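Trevham School of Facilities Services
Shared Storage and Personal Effects: Handout for Unit 4 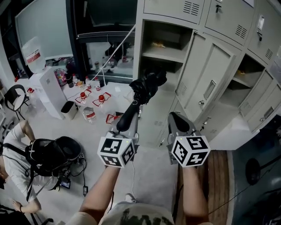 COURSE MATERIALS / LOCKER ROOMS AND CHANGING AREAS

Prepared by Yufang Yan. Revised October 2019.

4.1 Scope

This unit covers the daily use of metal lockers by staff and visitors. Students should read it before the practical session and bring a copy with them. Desk drawers and parcel shelves are treated in Unit 5.

4.2 Ventilated doors

Louvered doors allow air to pass through a closed compartment. The vents must be kept clear on both sides. Notices, stickers and hanging garments may not cover them. In the illustration, the three closed doors of the upper row each carry a vent panel, and a key hangs from the small lock on the middle one. Under the Trevham rules, a key found in this position is handed to the front desk and entered in the key register.

4.3 Umbrellas

A folded umbrella is to be closed fully before storage. Long umbrellas stand upright against the side wall of the compartment with the tip down. A wet umbrella goes first to the drip stand and is moved to the locker once dry. Umbrellas are not hung from door handles.

4.4 Small items

Small items belong on the interior shelf, toward the back. The two open compartments shown each have a small yellow item on the shelf. Shoes go on the compartment floor and are not left in the walkway.

4.5 Open doors and floor space

Doors are opened one at a time where the aisle is narrow and are closed before the user walks away. Fan cables are routed along the wall wherever an outlet permits. Any cable crossing a walkway is reported to the supervisor on duty.

4.6 Assignment

Draw up a one-page locker policy for a building with 498 compartments, 70 of them reserved for visitors. State how keys are issued, how unclaimed property is held, and who may open a locked door. Submit the page to Thodoris Andreadis.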